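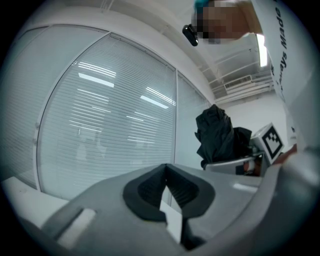
**Renewing a small office lease: what is worth pushing on?**

**tallgrass_ops**

Our lease at the Thibodeau building is up at the end of August and the landlord has sent a renewal. We have 1,084 rentable square feet on the second floor, and the new rent would be $3,670 a month plus our share of operating costs. The old lease was gross, with one number that covered everything except our phones and internet. The new one is 61 pages and the operating cost section is most of what got longer.

I run the office side of a small company and have never negotiated a lease. The owner signed the last one before I started. What should I be asking for, and what is a waste of time? We would like to stay. The parking is good and everyone's commute is short.

**Clekberg_Mike**

First thing, get the last three years of actual operating costs for the whole building, in writing. Not a summary. You want the line items: taxes, insurance, cleaning, snow, elevator, management fee. If they won't send them, that tells you how the next three years will go.

Second, ask for a cap on how much your share can go up each year. Taxes and insurance will usually be left out of the cap, and that's normal. Everything else should be in it.

**dormer**

I'd start somewhere else. Measure your space. Rentable square feet includes a piece of the lobby, the hallways and the restrooms, so your actual room is smaller than 1,084. Find out how much smaller. Two buildings on the same street can quote the same rent per foot and give you very different amounts of floor.

**Clekberg_Mike**

Measuring is fine for comparing buildings. He wants to stay where he is, and the landlord isn't going to redo the load factor for one small tenant. The cap is worth more.

**tallgrass_ops**

She, but thanks. I've asked for the three years. What is a load factor?

**dormer**

The markup from usable to rentable. If your own floor area is 900 and they bill you for 1,035, the factor is 15 percent. My point is that you should know it before you go look at other places, and you should go look at other places even if you plan to stay. A landlord with no competition has no reason to move.

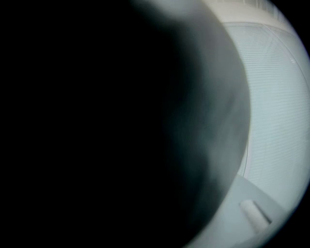

Go see at least two. Take the floor plans home with you and write the all-in monthly cost on each one, with utilities, cleaning and parking added. Then put your renewal next to them. When I did this the cheapest rent turned out to be the most expensive office by the time parking was in.

**ypelletier**

Yvette Pelletier, I manage a nine-person bookkeeping practice. A few things from our last renewal:

- Ask who pays for the heating and cooling equipment if it fails. Ours said the tenant pays for "repairs and replacements serving the premises." The unit on the roof was 19 years old. We got the word "replacements" struck out.
- Check the building hours. Our heat was set back at 6 p.m. and after-hours service was billed by the hour. In tax season we work until 9.
- Ask for fresh paint and carpet cleaning. Landlords give these up more easily than rent.
- Look at the holdover clause. If you stay past the end date without a signed renewal, the rent can go to 150 percent or double.

The last one matters for you if August is your deadline. Get a short extension in writing if talks run long.

**Clekberg_Mike**

Agree on all four. The equipment clause is the one that hurts people.

**rillero_rd**

I'm going to disagree with most of the thread. For an office this size, a lawyer for two hours costs less than any one mistake listed above. You can ask for caps all day and still sign a definition of operating costs that lets the landlord pass through a new roof.

**dormer**

Most lawyers will mark up all 61 pages and the landlord will ignore the small tenant's markup. I've watched that happen twice. Decide on four or five points first, then pay somebody to write those points properly.

**rillero_rd**

Then hire one who does leases every week and tell them you have a two-hour budget. A general practice lawyer will mark up everything, I agree with you there.

**tallgrass_ops**

The operating cost statements came in. Cleaning and snow are steady. The management fee went up every year and is a percentage of gross rents. Is that usual?

**ypelletier**

It's common. Ask for the percentage to be written into the lease so that it can't be raised later. Also look for salaries of building staff as a separate line. If the management fee is supposed to cover the staff, you shouldn't be paying for them again.

**tallgrass_ops**

There is a separate line for staff. I'll ask about it.

Also, the draft says the landlord will keep the premises at "a reasonable temperature" during business hours. Our side of the building gets cold in winter. Can I ask for a number?

**Clekberg_Mike**

You can. Ours says 68 degrees in heating season, measured at desk height. It took one email. We've used it once, and they sent someone the same afternoon.

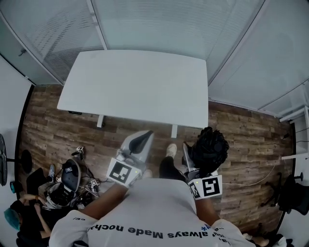 **vostmont_annex**

How long a term should a small office sign for?

**ypelletier**

Three years with an option to renew for three more is what I would ask for. Get the option rent defined, either as a fixed amount or a fixed percentage over the last year. "Market rent to be determined" is hard to use when the time comes.

**dormer**

I'd take five if they give free rent up front. Moving costs more than people think, mostly in lost days and cabling.

**ypelletier**

Five is a long time for a company that might add or lose three people. If you do sign for five, get the right to sublet without paying the landlord the difference.

**tallgrass_ops**

Update. We toured two other buildings and I wrote up the costs the way dormer said. One came out slightly under our renewal and one well over. The landlord has agreed to the 68 degrees, the paint, and a cap on everything except taxes, insurance and snow. They would not move on the monthly rent. They're still "reviewing" the equipment clause and the staff line.

I found a lease lawyer who will look at the operating cost definition and the equipment clause only. The extension letter is signed, so we have until the end of October.

**rillero_rd**

Make sure she also reads the restoration clause. Some leases have you take out walls and cabling when you leave, including work done by the tenant before you.

**tallgrass_ops**

Adding it to her list. It's on page 44 and it does say that.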